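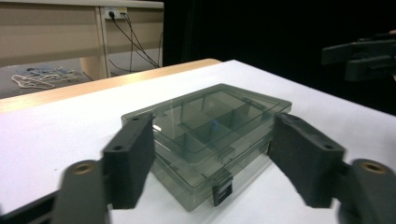

Workshop Storage / Small Parts

Setting Up a Divided Box for Nuts, Screws and Washers

Contributed by Daranee Klinhom
Last revised May 25, 2026

A shallow compartment box with a clear or tinted lid is the simplest storage for small hardware. It is also easy to set up badly. The usual faults are mixed thread sizes in one cell, dividers that let washers slide underneath, and a lid that is closed on one latch only. The procedure below covers a new or emptied box, from inspection to the first refill.

It applies to boxes with two rows of cells and a hinged lid. Boxes with lift-out trays are covered in the Drivier cabinet notes.

What you need

The box, empty
A flat, light-colored work surface
A soft brush and a dry cloth
Mild dish soap and lukewarm water
A caliper or a thread gauge
A shallow dish for sorting
Paper labels and a fine permanent marker

A white surface is preferred. Plated nuts and small black screws both show up well against it, and a dropped part can be found without moving the box.

Step 1. Empty and inspect

Open the lid fully and let it stand on its hinge. Do not force it past its stop. Tip the box over the sorting dish and tap the underside with a finger. Look into the corners of each cell, where offcuts of wire insulation and bits of broken plastic tend to lodge between a divider and the wall.

Check the hinge line for white stress marks. Tinted plastic hides fine cracks, so hold the lid toward a lamp and tilt it slowly. A crack that runs into a hinge knuckle will grow, and the box should be kept for light items such as O-rings or heat-shrink sleeving.

Then check the latches. Each should close with a distinct click and open with one thumb. A latch that closes silently is worn or is not catching on the base. Close the box, hold it by the lid over the bench, and shake it gently. The lid should not lift at either end.
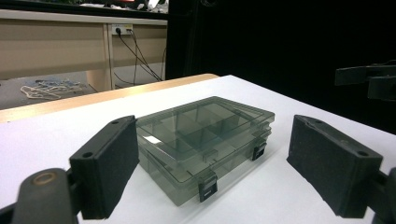
If one latch is weak, warm water sometimes brings back a little of the shape. Soak the latch end for a few minutes, press the tab inward, and let it cool while closed. The repair does not always last. A wide rubber band around the box is a reasonable backup for transport.

Step 2. Wash and dry

New boxes can carry a trace of mold release, and used boxes carry thread oil. Wash both the same way. Use the brush along the foot of each divider and rinse with the lid open. Avoid acetone and brake cleaner, as either one can cloud or craze clear plastic.

Dry with the cloth, then leave the box open overnight. Water held in a cell corner will mark plain steel parts quickly once the lid is shut.

Step 3. Check the dividers

Dividers are either molded in or removable. Molded dividers need no adjustment. Removable ones must sit at the bottom of their slots along the full length. Slide a strip of printer paper under each divider. If it passes through, thin washers may follow.

Decide the cell sizes before filling. As a guide:

Single cell: nuts, washers, set screws
Double cell: screws up to 25 mm long
Full row: longer screws, standoffs, cable ties

Leave one cell unassigned. It will be needed for the part that was not on the list.

Step 4. Sort and measure

Put a small quantity in the dish and work from the largest size down. Do not rely on sight for hex nuts. Adjacent sizes look alike when they are not side by side, and metric and inch nuts of similar width will sometimes start on the same screw before binding.

Test every nut on a known screw. It should run down by finger over its full thickness. Set aside any nut that binds, and discard it if a clean screw gives the same result. Locking nuts are the exception, as they are meant to resist, and they should have their own cell.
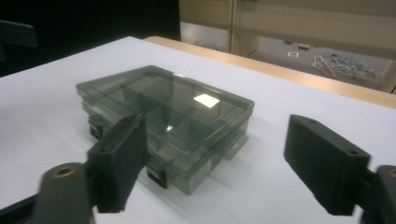 Measure screws by thread diameter first and length second. Countersunk screws are measured over the whole length including the head; most other types are measured from under the head. Write the size on a scrap of paper and drop it into the cell as a temporary marker.

Step 5. Fill

Lay out the sizes in reading order, smallest at the back left and largest at the front right, with the latch side toward you. Keep matching nuts and screws in the same column where the grid allows. This layout is the same one used for the Corport and Ivirley kits, so a box can be moved between benches without relearning it.

Fill each cell to two thirds of its height. Above that level, parts can bridge the gap between the divider and the lid and migrate when the box is carried on edge. Shallow boxes are worse in this respect than deep ones – the clearance under the lid is a larger share of the total.

Weight also matters. A small box filled entirely with steel can pull a latch open when lifted by the lid. For stock above 2,000 pieces, keep the bulk in bags on a shelf and use the box as a working supply.

Step 6. Label

Place labels on the lid directly over the cells, or on the front wall if boxes are stacked. Lid labels should be small enough to leave most of the contents visible. Write the thread, length and material, in that order. A plain entry such as "M4 x 12 stainless" is enough.

Do not write directly on tinted plastic. The marker is hard to read against gray and leaves a ghost after cleaning.

Step 7. Test the closed box

Close every latch. Stand the box on its short end, then on its long side, then return it to flat. Open it and look for parts that have crossed into a neighboring cell. If there are any, lower the fill level or cut a sheet of 2 mm closed-cell foam to fit inside the lid. The foam blocks the view of the contents, so fit it only for boxes that travel.

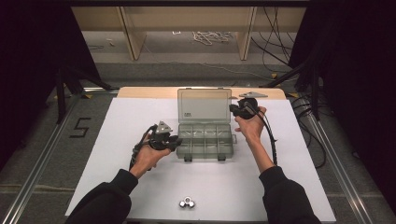
Routine Use and Refilling

Take out what the job requires and set it on the surface in front of the box, grouped by size. Close the lid before starting work. Unused parts go back at the end of the job, one size at a time.

Refill a cell when its floor becomes visible. Check one piece from every new bag against one already in the cell, even when the printed size is the same. The Kaewmanee bench carries out a full check of all boxes each September and washes any with oil film on the lid.

Replace the box when a hinge knuckle breaks or both latches are weak. Removable dividers from a discarded box are worth keeping as spares.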